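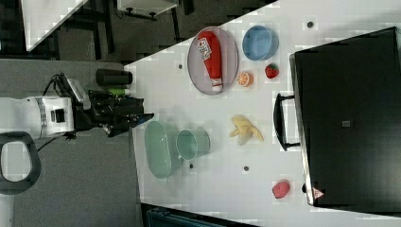
Home > Support > Tickets > Printing > Closed

Label printer skips every third label

Opened on a Friday, at 4:50 p.m., as is traditional.

Problem: The Iveo label printer in the Calport stockroom prints two good labels, feeds one blank, and repeats. It did this for the whole afternoon before anyone mentioned it. The blanks were being saved in a drawer "in case."

Setup: Printer on USB, shared from the packing desk PC. Labels come out of the Datar inventory program. Rolls of 1,000, new supplier as of May.

Log

1. Turned it off and on. Two good, one blank. The printer seemed refreshed.

2. Ran the self-test by holding the feed button. All 20 test labels came out clean, with no blanks. So the hardware is fine, and I owe it an apology for what I said in step 1.

3. Reinstalled the driver. This took most of an hour and changed the default paper size to A4. Changed it back. Two good, one blank.

4. Printed from a plain text file instead of Datar. No blanks. Getting warm.

5. Opened the label template in Datar. The height was a hair taller than the label - someone had rounded it up to a nicer number. The old rolls had a wider gap, which soaked up the extra. The new ones don't, so the error piles up until the printer gives up and skips ahead to find its place.

6. Set the height to match the roll, recalibrated the gap sensor, printed 20 from Datar. All good.

Fix: Correct the template height, then recalibrate. Order matters. I did it backward first and got labels with the barcode across the gap.

Leftover: The Matić template has the same rounded height. Fixed that too. The blanks in the drawer are still in the drawer.

Status: Closed

Comments (3)

packing_desk: Working fine this morning. Can we keep the drawer?

returns2: Same thing on ours, but every fourth label. Template was off there too. Thanks.

packing_desk: We also have a box of up to 2,000 of the old rolls' labels if anyone wants them. Wide gap and all.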